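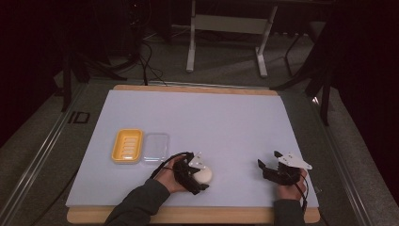

Ticket 276: Atum crashes on exception after a module is unloaded
Opened by: Roswitha Eder
Component: Atum runtime, unwind tables
Status: Resolved
Last updated: May 6, 2026

Hello all, and thank you in advance for your patience, this one is going to be a bit of a story. We use Atum inside Trimon to compile filter expressions on the fly, and for the most part it has been a joy. But ever since we moved to the September release we get a segfault when a compiled filter throws, and only if some other filter has been unloaded before it. If I never unload anything, I can throw all day long and the handler catches every one.

The backtrace always ends inside the unwinder, in the part that walks the list of registered frames:

#0 search_object
#1 _Unwind_Find_FDE
#2 uw_frame_state_for
#3 _Unwind_RaiseException
#4 __cxa_throw
#5 (no symbol)

What I have tried so far, in the order I tried it:

Built everything with optimization off. Same crash, just slower to arrive.

Ran the same binary on Rainer (our older build machine, still on the previous system compiler). Same crash, which was almost a relief, as I had been blaming the new compiler all morning and I owe it an apology.

Turned on the log in our frame registry. I see 80 calls to register and only 22 to deregister, although by that point the filters we loaded for the test had all been released. So it looks to me as if most of the entries stay behind and point at memory that has been given back.
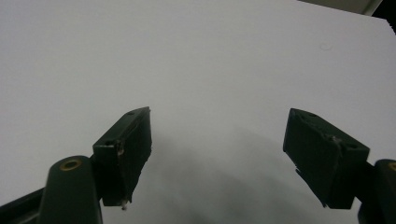
White surface, faint curved scuff at upper right

Reply from Paltik support

Hi Roswitha, what a nicely prepared report, thank you! Your guess is a very good one. Could you tell us whether Trimon passes in its own memory manager, and if it does, whether that class overrides deregisterFrames? In the September release we changed the call so that it takes the module handle as an argument. An old override without the argument still compiles happily, it just never gets called (the warning is there, but only with the stricter flags on).

Reply from Roswitha Eder

Oh dear, yes, we do have our own, and yes, it has the old signature. I added the handle and the override keyword, rebuilt, and the compiler straight away pointed out a second one in our test helper that I had forgotten existed. The 22 that did get removed were the modules going through the default manager, so that number makes sense to me now too.

I left a loop going over lunch that loads, throws and unloads 2,000 times. It finished clean, and the register and deregister counts match at the end. I would still love to see a line about the changed signature in the upgrade notes, if somebody has a minute, as I did read them and didn't spot it.

Reply from Paltik support

Wonderful! We've added it to the upgrade notes under "Memory managers" and put the override warning in the default flags for the next build. Closing this one, but do reopen it if the crash comes back.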